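Went to the open day at Adetti yesterday. Telma Cáceres, who I used to work with, runs the handling group there now and had put my name on the list. Notes below for anyone who asked.

The building has two floors and visitors only get the lower one. You sign in, get a badge, and are told where to stand. There were 211 names on the sign-in sheet when I got there.

The station I stayed at longest was the packaging one. Cardboard is what they work on there. It bends, it shifts when you push it, and every box is a bit different.

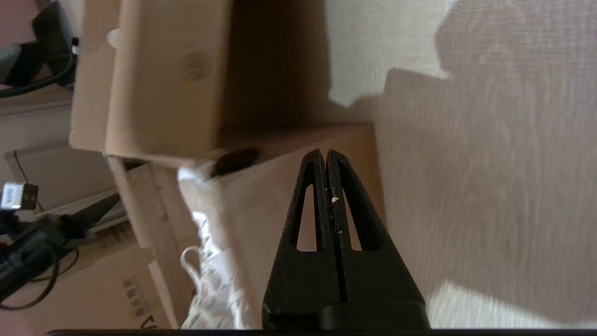 Fermín Cisternas was running the station and took questions. I asked how many practice runs they had recorded for boxes. He said 192 so far, and that they want a lot more before November.

Someone asked about speed. He said they aren't working on speed this year. A person is still much faster and he didn't pretend otherwise.

The other task was footwear. Two arms, one shoebox, a pair of white sneakers. The job is to get the pair in side by side and then deal with the lid.

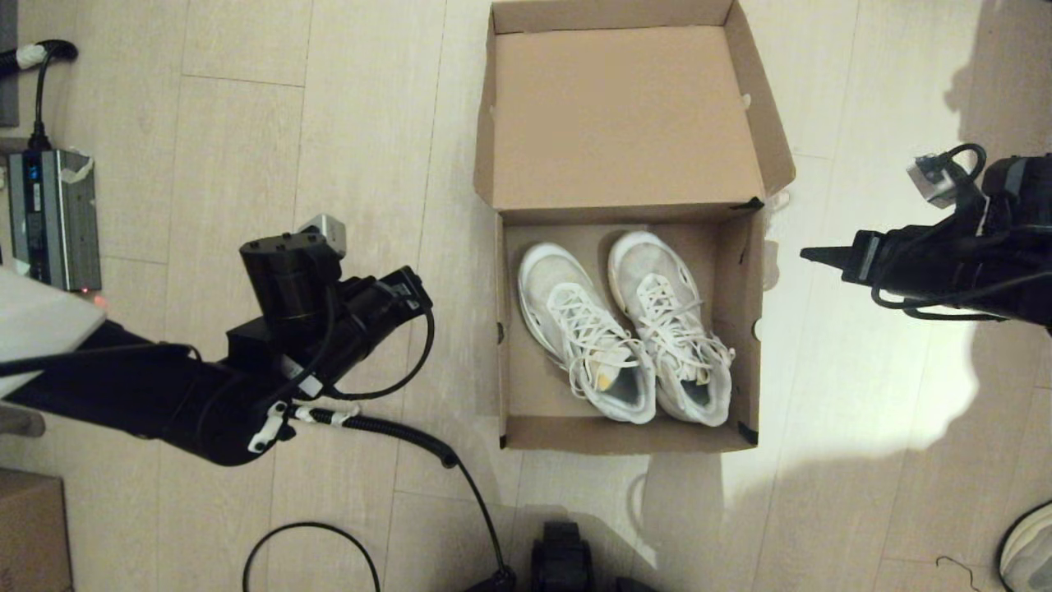 According to Fermín the lid is the hard part. Laces are second, because a loose end can get caught under the edge.

Refilwe Shabalala gave a short talk afterward on the Grelis software they use to sort the recordings. Good talk, slides too small to read from the back.

Parking is bad. Use the lot behind the Tsolakis building and walk over.

They plan to do another one in November. Telma says to email the front desk if you want to be on the list.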